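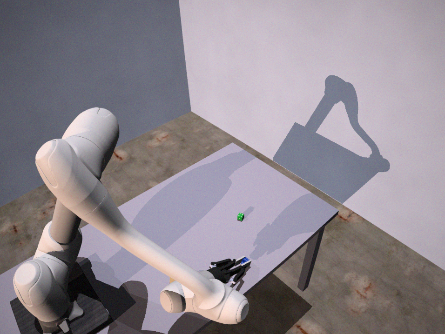 Gala, Gin und Gedränge: der Donnerstag im Jarnura

Es gibt Einladungen, die man annimmt, weil man den Gastgeber mag, und solche, die man wegen der Häppchen annimmt. Zur Sommergala von Lukeo im Hotel Jarnura bin ich aus beiden Gründen gegangen. Katherine Ccori empfing in Smaragdgrün am Treppenabsatz und küsste jeden zweimal, auch den Garderobier. Auf der Liste standen 69 Namen, am Buffet gefühlt das Doppelte.

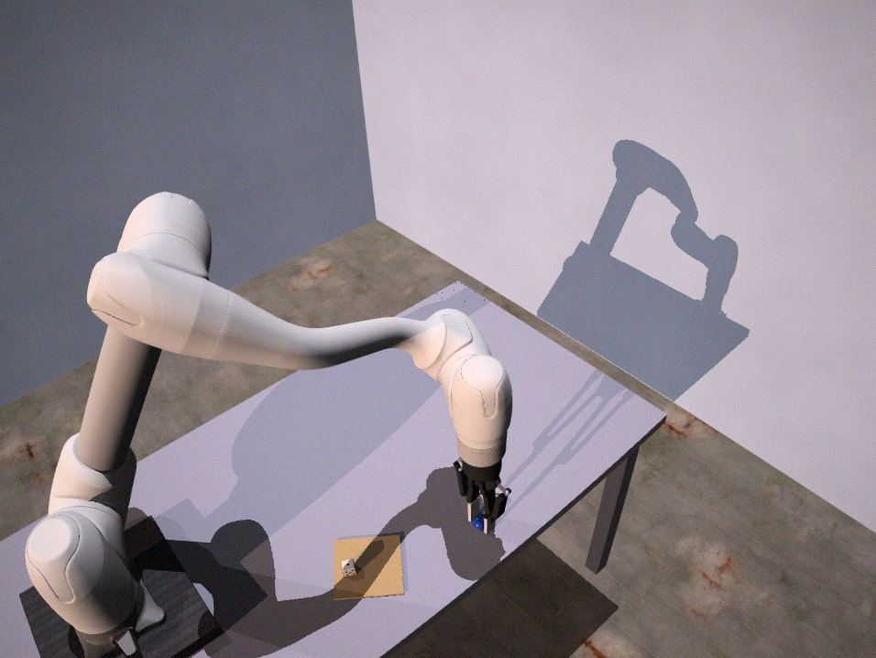

Der Griff nach der blauen Kugel

Um 10 Uhr abends trat Anselmo Sotelo ans Mikrofon und versprach, sich kurz zu fassen. Vier Danksagungen und eine Anekdote über seinen Schneider später war der Champagner lauwarm. Die Band Vuteo rettete den Abend mit Boleros, zu denen sogar der Tisch der Anwälte aufstand.
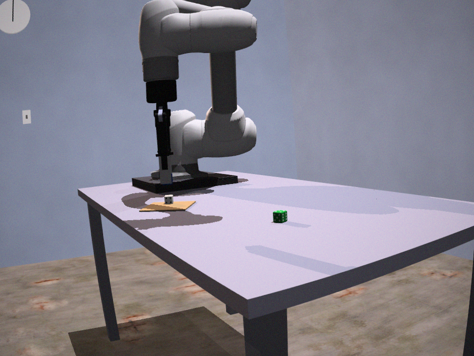 Wer nach Mitternacht noch Schuhe anhatte, zog weiter in die Bar Liu, wo man den Gin so serviert, als wäre er verschreibungspflichtig. Getanzt wurde dort kaum, gespielt umso mehr. Ein paar Würfel, mehr braucht eine feine Gesellschaft nicht, um ihre Manieren zu verlieren. Ich verlor zwei Runden und einen Ohrring. Wer ihn findet, möge sich bei der Redaktion melden.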